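From: Janaína Aguiar
To: Automation Purchasing list
Date: Tuesday, May 8, 2018
Subject: Re: Venstead gripper kit, terms of trial

Dear colleagues,

Gebremedhin Ambaye wrote:
> Before our department signs, could someone confirm what
> the Venstead kit includes at the quoted price, and whether
> the wrist camera is a separate item? The sheet we received
> in April does not say.

The quotation from Allimer is for 1,890 per unit. It covers the two-finger gripper, the wrist camera, the mounting plate and one set of spare fingers. The controller license is billed separately and runs for 16 months.

The trial period is 60 days from delivery. Our group has chosen cable handling and box unpacking as its test tasks, as these account for most of the manual work in our packing area.
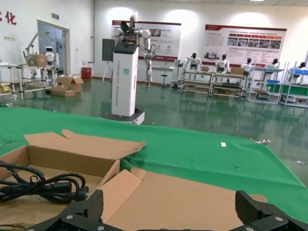 Departments taking part are asked to record each failed grasp on the form that Solange Prado sent to the list. Please enter the finger opening used and the type of item. Forms without the finger opening cannot be included in the review.

Two matters remain open. Allimer has not stated in writing whether worn finger plates are covered by the warranty, and the discount for orders of 5 units or more applies only if all units ship to one address. Kelly Frota has raised both points with their sales office and will forward the reply to this list.

Sincerely,
Janaína Aguiar
Equipment Review, Onstead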